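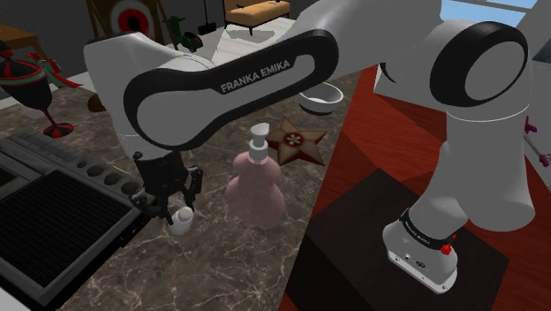
4. What stays out on the counter

4.1 How I sorted the diary entries

I went into this part of the study thinking it would be the easy one. People wrote down what was sitting on their kitchen counter at bedtime, I read what they wrote, and then I put each thing into a group. The eight households kept their diaries for four weeks, and between them they gave me 3,962 entries, where an entry is one object on one night. So a toaster that never moves shows up again and again, and a lemon that gets used the next morning shows up once.

My first set of groups was by kind: appliances, food, paper, dishes, and so on. It was a mess by the end of the first household. Where do you put a vitamin bottle? It isn't quite food, and the person who wrote it down called it "my morning stuff" and lumped it in with a coffee scoop and a pair of reading glasses. Tala Aoun, who read a share of the diaries with me, kept writing question marks in the margin next to my choices, and when I looked back over them I agreed with almost all of her question marks. We threw out the first set and started over with a much plainer question, which was whether the writer seemed to think the object belonged there.

That gave us three groups. "Residents" are things the writer treats as living on the counter. "Guests" are things that are out for now and are expected to go somewhere else. "Strays" are things the writer can't account for, or complains about. I know these names are a bit cute, but they stuck during our meetings and I'd have felt silly making up stiffer ones for the paper.

4.2 Small bottles

The group that surprised me most was small bottles, meaning anything a person could pick up with one hand and that had a lid, cap or dropper. Vanilla, hot sauce, eye drops, dish soap, pills, cooking oil in the little size, hand lotion. They came to 942 entries, which is a lot for something I hadn't even planned to look at! I only pulled them out because Raíssa Rezende asked me over lunch what the single most boring object in the diaries was, and I said bottles without thinking, and then I went home and wondered if it was true.

What makes small bottles interesting (to me, anyway) is that they slide between the groups without anyone deciding anything. A big appliance gets a talk before it gets a place. One household went back and forth for most of a week about whether the rice cooker could stay out. A bottle just gets set down. If it's small and pale, like the little white one at the marble countertop in Figure 4, it hardly takes up any room, and in several diaries that was more or less the reason given for leaving it. "It's not in the way" is a phrase I read so often that I started to hear it in my sleep.

The diaries show a common path. A bottle starts out as a guest, usually with a plan attached ("need to finish this," "taking upstairs"). After a few nights the plan drops out of the entry and only the name of the bottle is left. Then other things start getting written down in relation to it - "keys, next to lotion" - and at that point we coded it as a resident. I like that last step a lot, and it's the one I'd most want somebody else to check with a different set of homes. The bottle has turned into a landmark.

Figure 4. Marble countertop with small white bottle, rendered view.

4.3 Arguments about bottles (there weren't many)

I expected shared homes to have more strays than homes with one adult, and for paper that held up nicely. Mail is a fight waiting to happen. For bottles it didn't hold at all. When two people in the same home kept separate diaries, they mostly left the other person's bottles off the list, even on nights when I knew from the other diary that the bottles were there. I don't think anyone was being sneaky about it. My guess is that someone else's cough syrup is about as visible as the wall behind it.

This does cause a problem for the numbers. If people skip what they've stopped seeing, then residents are undercounted and the longer a thing has been out the worse it gets. Ngubane makes a similar point about hallway shoes, and suggests asking people to swap rooms for one night and write down what they find. We tried a small version of that in the last week. The swapped lists were longer, and crankier too, and quite a few bottles that we had coded as guests got called "the bottle that's always there" by the other person in the house.

I've left those swapped lists out of the totals and kept them for the notes. Putting them in would have meant mixing two kinds of diary, and I couldn't find a way of doing it that both Tala and I were happy with.

4.4 A note on surfaces

A reader of an early draft asked if the counter material mattered. We did ask about it at the start, and people had plenty to say. Stone owners worried about rings and stains, and two of them kept a tray or a folded cloth under anything oily. The tray is its own headache for coding, because once there's a tray, whatever lands on it gets promoted to resident almost overnight. I come back to trays in Section 5, along with windowsills and the top of the fridge.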